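Glove sorting, part 4: cable drag and marker plates

Most of this week went into the hand-held rigs for the glove task. The bench is the same light wood table as in part 3, with the white open box on the left as the target. The job is to get work gloves off the table and into the box, one at a time, with the cuff toward the near wall. Fuad Demissie wrote the logging side and I do the brackets and wiring.

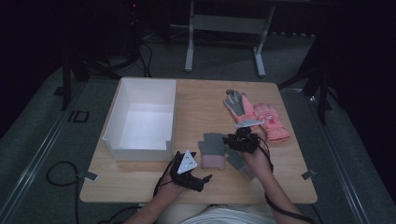
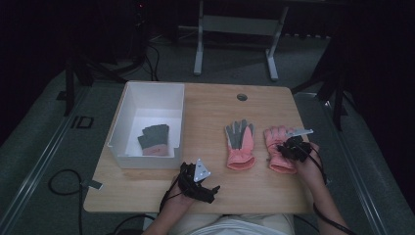 Gloves on the table at Karnham, white box on the left in both. It is empty in the first; the second has one glove in it.

The cables are the main complaint. Each rig has a black lead running back along the forearm, and with a stiff lead the wrist gets pulled toward the table edge on long reaches. I swapped to a thinner jacket and added 12 cm of slack at the strain relief. Drag is lower. The slack catches on sleeves, so that will change again.

The white marker plates are on their third print. The first set flexed. The second was rigid but sat too low and dropped out of tracking whenever the hand rolled inward. Raising the mount fixed most of this — there is still a dead zone near the back of the box.

Logging runs at 60 Hz. A session is 30 minutes, after which my grip gets sloppy and the data shows it. The log stands at 1263 attempts, going back to November, and Fuad has a script called Notness that flags any attempt where a plate is lost mid-grasp.

Knit cuffs remain the hard part. They fold under the fingers when approached from the side. Coming down from above works better but takes longer.

Next is a new finger pad in softer rubber, and a rewrite of the plate calibration.

We use cookies to remember your preferences and count visits. Accept | Manage settings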